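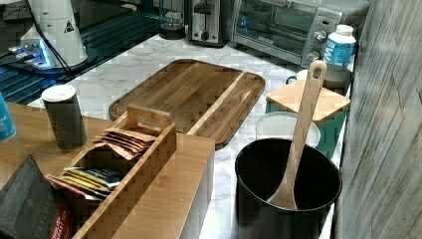 Page 8

Speaker notes: What a Tea Break Costs and What It Gives

Slide 1. Good afternoon and thank you for coming to this small room. I know the big hall has the talk about pensions. I will speak for twenty minutes and then we have time for questions. Please keep the handout closed until slide 4, the numbers are there and I want you to guess first.

Slide 2. Where I work. The company is Fenell, we make fittings for water pipes. We have two sites, the old one in Granamholm and the newer one in Zaugg. In Granamholm the break is at a fixed hour, 10:15, and everybody stops. In Zaugg each person takes the break when he or she wants. This difference was never planned. It came from the old owner, who rang a bell. (Say the bell is still on the wall. Pause, people usually laugh.)

Slide 3. The question from management. Two years ago they asked me: is the fixed break too expensive? The machines stand still and the phones are not answered. My first answer was yes, of course it is expensive. I must admit I wrote this answer before I measured anything.

Slide 4. Now open the handout. In one year we logged 832 requests for help between departments in Granamholm. In Zaugg it was 824. So almost the same, and both sites have almost the same number of people. Ask the room: which site solved them faster? Wait for hands. Do not say the answer too early, as I did in spring.

Slide 5. Granamholm was faster. The difference is in the small requests, for example a missing drawing or a wrong label. In Granamholm, 98 of these were closed on the same morning, directly after the break. People met at the kettle, said "I sent you something", and the other person said "oh, that one". Then it was done. In Zaugg the same kind of request waited in Dustevix, our ticket program, often until the next day.

Slide 6. What I do not claim. I do not claim that tea makes people work faster. The two sites have different products and different managers, and the team in Zaugg is younger. A statistician would be unhappy with me, and she would be right. If somebody asks about this, say it openly and go on.

Slide 7. What people told us. We made short interviews, fifteen minutes each. Speak slowly here, these are the best lines.
- "I know who to ask because I know who takes the last peppermint."
- "In the break I can ask a stupid question. In an e-mail I cannot."
- "I don't like the break. I like quiet. But I go."
The third one is important. Some people do not enjoy talking in a group, and a fixed break can be hard for them. In Granamholm they can now take their cup outside or stay at the desk, and the supervisor should not comment on it.

Slide 8. What we changed in Zaugg. We did not bring a bell. We chose one shared break in the week and left the other days free. The company pays for the tea and coffee. Before, each department had its own tin with a name on it, and there were quarrels about milk. Now there is one shelf for all. Small thing, but the quarrels went down.

Slide 9. Cost. Skip this slide if it is later than 3:40. Otherwise: the drinks are the cheap part. The stopped machines are the expensive part, so maintenance now does its daily check during the break. They take their own break half an hour later.

Slide 10. Questions. If the room is silent, ask who has a fixed break at work and who decided the hour. Offer to send the interview guide by e-mail. Collect the feedback cards at the door and switch off the projector, the next speaker brings her own.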